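Cleaning and Storing Your Wulus Personal Massager

Please complete these steps before first use and after every use.

1. Switch the device off and unplug the charging cable. Confirm that the rubber port cover is fully closed.

2. Wash the silicone surface with warm water and mild, unscented soap. Do not use alcohol, bleach or silicone-based lubricant on this product.

3. Rinse well and pat dry with a lint-free cloth. Leave the device in open air until no moisture remains around the seam.

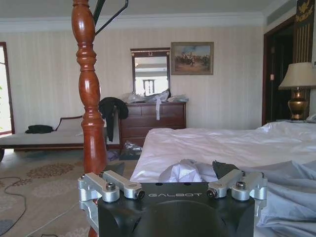 4. Place the device in its pouch and keep it away from direct sunlight. Other silicone items should be stored separately.

5. If the device will not be used for several weeks, charge it to 80 percent before storage.

Replacement pouches may be ordered from Todik Customer Care under part number 3242.

Last revised 4 October 2019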